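4.3 Preparing Kraft Paper Void Fill by Hand
Trelent Packing Station, User Manual

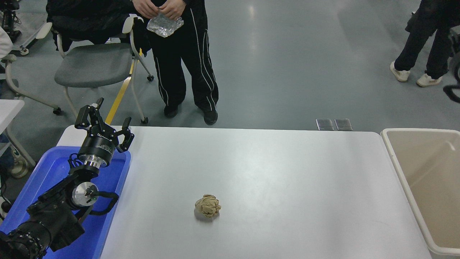

Figure 13. Crumpled paper on the station tabletop.

Hand-crumpled paper may be used in place of machine-fed fill for cartons with a gross weight of 13 kg or less. For heavier cartons, refer to Section 4.4.

Before you begin
Confirm that the sheets are dry and free of staples and tape. Use only the paper grades listed in Appendix B. Sheets supplied under the Brestier label are pre-cut and do not need trimming.

Procedure
1. Take one sheet from the stack and hold it by two opposite corners.
2. Draw the corners together and close the sheet loosely between both hands. Do not twist.
3. Place a base layer in the carton, covering all four corners.
4. Set the product on the base layer. Leave a gap of at least 3 cm on every side.
5. Fill the gaps, beginning with the narrowest.
6. Add a top layer and close the flaps. The flaps must meet without force.
7. Shake the carton gently. If the contents shift, open it and add paper.

Note: Tightly wadded paper gives less cushioning than loosely closed paper and increases the number of sheets used per carton. Open such pieces and form them again before packing.

CAUTION: Paper edges can cut the skin. Wear the gloves supplied with the station when handling more than 200 sheets in a shift.

CAUTION: Do not store paper within 144 cm of the heat sealer.

Questions concerning this section should be directed to Pramila Dixit, Packaging Standards, Fanddale office.

Revised Friday, February 2, 2018. Approved: Esmaeil Hashemi.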